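5.3 夹住了不该夹的东西：一次连毯子一起拖走的故障

前两节讲的都是成功率，这一节我想老老实实讲一次出事的经过。审稿时有人劝我把它压成附录里的一段，我没舍得。整个项目里我学到东西最多的就是这件事，而且我翻文献的时候很少看到别人把这类故障写细，大家多半就是在失败案例表里记一行“误抓”，然后就翻页了。误抓和误抓差别大得很！

先交代一下背景。我们的示范数据都是用手持夹爪Galari采的，训练好的策略放到Farent机械臂上跑，中间那层把夹爪开度、指尖位姿和图像对齐的软件叫Helen。任务说起来很家常：从床上、沙发上这类软的表面拿起一件衣物，放到旁边去。全部训练数据是1612条示范，测试在Miettinen那套样板间里做，家具和床品都是真的，灯光也是普通住家的灯光（这一点后面要考）。

故障出在三月，下午快收工的时候。策略要去拿一块平铺在绒毯上的深色布，接近、下压、合爪，看着都挺正常，然后Farent开始往上提，提起来的除了那块布，还有底下的毯子。毯子的另一头压在床垫下面，于是机械臂就这么一直拽，毯子绷得笔直，床垫的一角都翘起来了。Marilou Magbanua当时站在床的另一侧，手正搭在毯子上，被带得往前踉跄了一步。人没受伤，她自己按的急停。我在电脑前面，说来惭愧，我还以为那一次抓得特别漂亮。

事后我们做的第一件事是去看保护性停机为什么没有触发。按我原来的理解，拉力一超过阈值手臂就该自己停下来。日志里阈值确实在，设的也是我以为的那个值，可是检查的对象不对：Helen在“提升”阶段比较的是相邻采样之间力的变化，对总的拉力不做检查。这个设计原本是为了防碰撞，撞到硬东西时力会突然跳上去，一下就抓到了。布料不一样，布料是先松后紧，一点一点吃上劲的，在2000 Hz的采样率下，每一步的变化都小得可怜，检查每次都通过。也就是说，对着桌子角它很灵，对着一条毯子它几乎是瞎的。代码是我写的，注释里还得意地写着“对软接触鲁棒”，现在读起来脸红。

第二件事是弄清楚它为什么会夹到毯子。我一开始咬定是视觉的问题，理由也现成：深色布料反光少，内部纹理看不清，层与层之间的边界只剩一条影子，模型分不清哪里是布、哪里是布的影子。我花了不少工夫在这上面，改曝光，做亮度增强，还专门补了遮挡边界的标注。结果呢，边界预测的指标好看了一些，误夹照样发生。Marilou看不下去了，问我有没有比较过指尖的高度。没有，我没有比过。

比完就明白了。示范里人手拿着Galari，指尖碰到表面以后会自然地收住力，有时候还会稍微抬一点点再合爪，这个小动作几乎所有人都有，自己却感觉不到。Helen在对齐的时候做了一次平滑，恰好把这一小段抬升抹掉了。策略学到的就成了“压到底，然后合”。在硬桌面上压到底没有关系，桌面不会让步；绒毯下面是床垫，指尖往下一陷，两侧的绒面就从爪间鼓起来，合爪的时候连布带毯一起咬住。绒毯本身又特别爱起褶，爪子之间只要有一道褶，它就是现成的把手，想不夹到都难。

还有一个帮凶，是夹爪上那对带棱的蓝色衬垫。我很喜欢这副衬垫，棱纹细密，捏薄布的时候抓得牢，早期用光面衬垫时布老是滑脱，换上它以后成功率一下就上来了。可是抓得牢这件事没有立场，它对目标牢，对毯子也一样牢。光面衬垫时代同样的误夹大概率也有，只不过毯子自己滑走了，我们便记成一次普通的成功，谁也没多看一眼。所以5.1节里光面衬垫那一列数字，请读者带着这个保留去看，我没有办法回头把它们重新标一遍，当时的录像没有留下足够低的视角。

顺带说说夹爪的机械部分，毕竟出事以后我们把它也拆开查过。Galari每一侧的爪臂都靠销轴连接，我们怀疑过销孔磨损，因为销孔一松，开度读数和指尖的真实间距就会对不上，软件以为爪子开得够大，其实没有。拆下来看，间隙在正常范围内，开度标定也没有漂。这条线索到此为止，我把它写在这里，是想让后来碰到类似现象的同行少走一段路：先查指尖高度，再拆爪子。反过来做的话，像我们这样，要白白搭进去一个下午，外加一颗滚到床底下再也没找着的垫圈。

接下来是复现。光讲故事不行，得让它再坏给我看。我们把毯子压在床垫下的那一头放开，拿掉一切能绷住的东西，人全部退到床尾以外，急停交给专人拿着，然后用原来的策略重复跑了16次，目标都是平铺在绒毯上的深色布。其中12次连毯子一起提了起来。看到这个比例我后背是凉的，因为同一个策略在正式评测里拿的分数很体面！差别就在评测协议上：正式评测只看目标有没有到达指定位置，毯子跟着跑了多远不在评分表里。目标到了就算成功，于是拖着半条毯子到达，也是成功。

这里我想多说几句评测，因为我觉得它才是这次故障能藏这么久的真正原因。做衣物操作的人习惯盯着目标看，布展开了没有，叠齐了没有，放到位了没有，目标下面垫着什么，论文里通常只有一个词，“床”或者“沙发”。可是在住家里，目标下面的东西往往也是软的，也会动，上面可能还放着别的物件，旁边可能还坐着人。如果评测看不见这一层，训练就没有任何理由去在意这一层。我们后来在评分表里加了一项“支撑物位移”，做法很土，就是在提升前后各取一次支撑表面的轮廓，比一比动了没有。土归土，加上之后，前面那些体面的分数立刻就不体面了。

修复分成三处，都不复杂，我按照改动的先后来写。

首先是停机逻辑。提升阶段改为同时检查总拉力和变化量，任何一个越界就停。总拉力的上限按空爪加目标布料的重量给，留一点余量，余量宁可小。这样做的代价是误停变多了，尤其是布料上有拉链扣子之类的东西勾住什么的时候，手臂会很神经质地停在半空。实验室里有人抱怨，我的态度是让它停，停下来我们走过去看一眼，花不了多少时间。停机之后还有一个细节值得提：爪子是松开还是保持？原来的设置是保持，这在拿杯子时合理，在拽毯子时就很糟糕，因为绷紧的毯子仍然在拉着手臂，人也不敢去碰。现在的做法是手臂先沿原路退回一小段，把张力卸掉，然后才松爪。直接松爪也试过，绷紧的布会弹，弹得还挺吓人。

其次是对齐时的平滑。我们没有取消它，取消以后手抖会全部进到数据里，策略学得像喝多了咖啡。改法是在接触点前后留出一个不平滑的窗口，把人手那一点抬升保留下来。窗口的位置靠开度变化来定，爪子一开始收，就往前找一小段。这个办法对大多数示范有效，对那些边压边合、动作特别快的示范不太灵，我们把后者挑出来手工看过，有的修正，有的干脆弃用。

最后是一个提起前的试探动作：合爪之后先轻轻提一点，停住，看支撑表面有没有跟着起来；跟着起来就松开，换一个点重来。这个动作是Marilou提的，她说她自己叠衣服就这么干，捏起来先抖一下。加进去之后每次抓取变慢了，视频放出来也没有以前那么流畅好看，我还是决定留着。

需要坦白的是，试探动作并不总能分辨。目标布料和毯子之间有静电的时候，布会把毯面的绒带起来一点，看上去和误夹很像，系统会反复松开重试，像个拿不定主意的人。反过来，如果毯子本身很松，堆着厚厚的褶，夹住一道褶轻轻提一下，别处的表面完全不动，系统就以为没事。后一种情况更危险，目前全靠停机逻辑兜底。深色布料还有另外的麻烦，它投在毯子上的影子和毯子自己的褶影颜色接近，轮廓比较的时候容易串到一起，我们试过几种办法，没有一种能让我放心地写进结论里。

图7给出的就是手持夹爪对着这类材料时的视角：一块黑色织物平放在桃褐色的绒毯上，两爪张开，指尖朝着布。布的左侧边从两爪之间斜穿过去，露出来的毯面上有好几道褶，明一块暗一块；右侧衬垫旁边还有一条长长的暗影落在黑布上。读到这里的人大概已经能猜到我看这种视角时在紧张什么了，我现在看每一条示范，眼睛都先去找爪子中间的褶，然后才看布。

图7 手持夹爪视角下的黑色织物与绒毯。

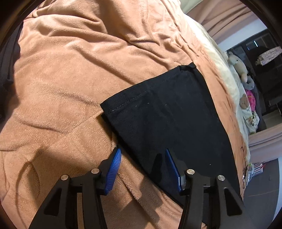 所以在剩下的实验里，凡是支撑物为软面的条件，我都把“目标到位”和“支撑物未动”分开报告，两项同时满足才记为成功。现场的规矩也跟着改了：手臂进入提升阶段以后，任何人的手都不放在床品上，包括我自己的。5.4节的数字全部按这个口径重新统计过，比我们最早在组会上报的那一版要低。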